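Come fold laundry with us (people needed for our student robotics project)

Posted 1/25/26

Hi! I'm Hannelore Fröhlich, and I run the Sistton project at the Brerkdale robotics club. We're teaching a two-fingered gripper to handle clothes, and before it can do any of that by itself it has to learn from people. That's where you come in (please come in, we're short of hands!).

You'd hold a gripper, one of the simple hand-held ones with a camera on it, and use it to straighten, pinch and fold ordinary clothes on an ordinary bed. We started with T-shirts in December and we've now moved on to jeans, which I love and half the team hates – the seams and waistbands are stubborn, and getting both pads around a thick fold takes some patience. We have 3348 recordings so far and we want a lot more, from people who don't all fold the way I do. 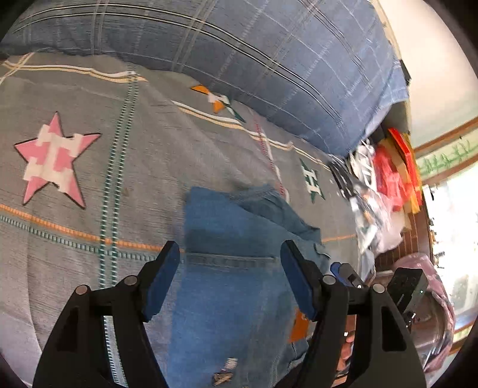
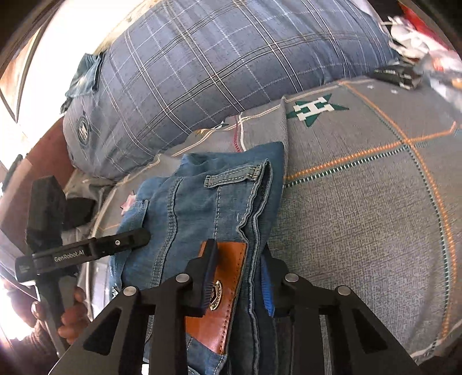 Blue denim on the gray star-print bedsheet, with the gripper open in the first shot and closed on a fold in the second.

Who we're looking for

We have room for 12 people. You don't need to know a thing about robots, and you don't have to be a student. Left-handed folders, I would especially like to hear from you! You should be fine standing and leaning over a bed for a while, and okay with your hands showing up in the recordings.

What you'd be doing

Each person does 2 sessions, and each session runs 2 hours with a break whenever you want one. I'll show you how to squeeze the grip and you can practice on a towel first. After that you work through a stack of clothes at your own speed. Dropped something? Pick it up and keep going – we keep those recordings too.

There's a gift card for each session, plus tea and too many cookies.

How to sign up

Leave your name on the sheet by the club room door in the Plenitz building, or send a note through the club page with "Sistton" in the subject. Tell me which hand you use and whether mornings or evenings suit you better, and I'll write back with a time.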